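FOR IMMEDIATE RELEASE

Kultville to Host Movie Poster Month in March, With 542 Posters on Loan From Local Homes

KULTVILLE -- The Charpentier, the old two-screen movie house at the top of Mill Street, will turn its lobby, stairs and upper hall over to movie posters for the whole of March. All 542 of them come out of people's homes in Kultville and nearby Nistimmont, and they have been living in bedrooms, kitchens, garages and, in one case, the inside of a barn door.

The show is called Off the Kitchen Wall, and admission is free during box office hours. Visitors don't need a movie ticket to come in and look (though the popcorn machine will be running, and it is hard to walk past).

"We asked for posters and hoped we might get enough to fill the stairs," said Vasanthi Thomas, program director at the Charpentier. "Then the phone started ringing and it kept ringing! People brought us Westerns, monster movies, musicals, a wonderful run of kung fu double bills. A lot of them told us which seat they sat in. I have had the best winter of my working life just opening cardboard tubes."

The upper hall is given over to the big space adventures, the group that drew more offers from lenders than any other. The stairs belong to comedy, and the lobby will hold the oldest pieces, including 4 hand-lettered cards made for the Charpentier itself when it still showed newsreels before the main feature.

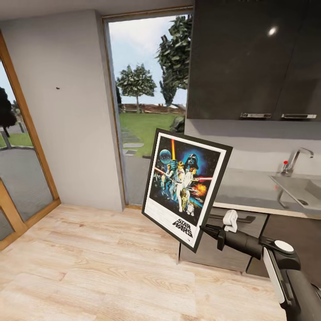
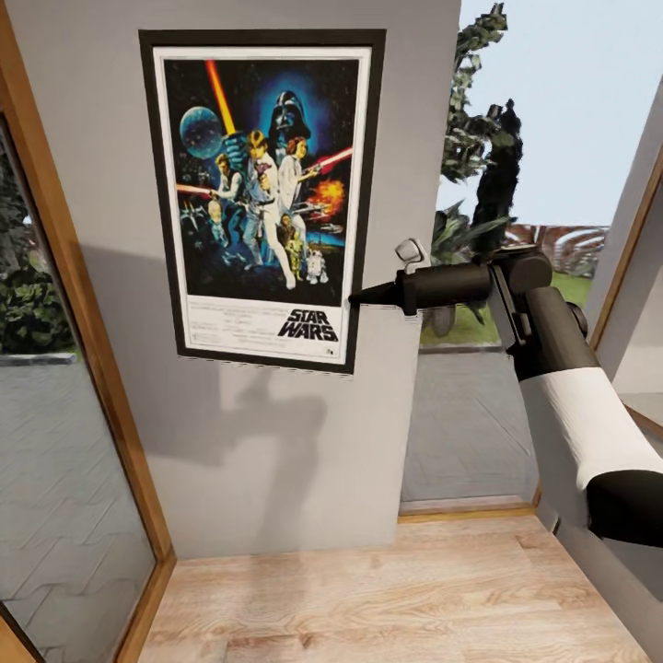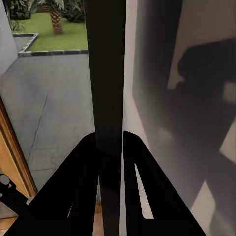

Lenders were asked to write a few lines to go with each poster, and those notes will hang next to the posters in the lenders' own handwriting. Some are two sentences long. One, about a submarine picture and a first date, fills both sides of a sheet of yellow legal paper and will be shown under glass on a small turning stand so that both sides can be read.

Framing help came from Skeltari, the Nistimmont frame shop, which cleaned, flattened or rehung 200 of the posters at no charge to the lenders. Shop owner Selorm Gbeho will give a talk in the upper hall on looking after paper at home. He plans to cover sunlight, tape, steam from the stove and the right way to unroll a poster that has been in a tube for decades.

"Tape is the big one," Gbeho said. "Everybody used tape, me too, I was eleven and I loved that shark. You can do a lot for an old poster with a clean mat, some space between the paper and the glass, and a wall that doesn't get the afternoon sun. Bring yours along and we'll have a look at it together."

The Charpentier will also run a Saturday-matinee style program on 3 afternoons during the month, with a cartoon, a short and a feature picked by the lenders. Regular ticket prices apply, and children under six get in free. Titles will be posted at the box office once the prints are confirmed -- the vote was very close, and there was some lively campaigning in the lobby.

A drawing table will be set up next to the coat check for anyone who would like to design a poster for a movie that doesn't exist yet. Paper, markers and poster paint are provided. Finished work goes up in the front windows facing Mill Street and can be picked up by the artists at the end of the month.

The upper hall can be reached by elevator from the side entrance. Large-print copies of the handwritten notes are available at the box office. School groups are welcome in the mornings and should book ahead with Vasanthi Thomas at the Charpentier.

Lenders may collect their posters from the box office during the first week of April.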